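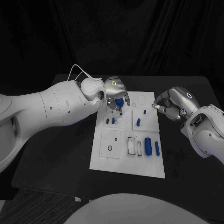

How does a robot learn to put a peg in a hole?

A robot arm does not know what a peg is. It has motors, and it has a computer that tells the motors when to turn. To learn a job, it needs samples of that job done by a person. Each sample is called a demonstration.

There are two common ways to make one.

Guiding by hand. A person holds the arm and moves it through the job. Sensors in the joints measure every bend and store the numbers.

Remote control. A person stands away from the table and moves a controller in each hand. The robot copies the motion. The person can watch through a camera on the robot's head, so the view is the same one the robot will use later.

At the Rondari lab, robots practice on a board with shapes drawn on it and blue pieces to move. One practice set, called Camov, holds 1,290 demonstrations. Each is a list of joint positions matched with camera pictures.

Next comes training. A computer program compares the pictures with the motions and looks for patterns. If the piece is on the left, which way did the arm go? How far did the fingers close?

Then the robot tries alone. In one test it made 118 tries and missed 22 of them. The team looks at the misses and records more demonstrations of those moves.

Words to know
Joint: a place where an arm bends or turns.
Sensor: a part that measures something.
Demonstration: a recorded sample of a job.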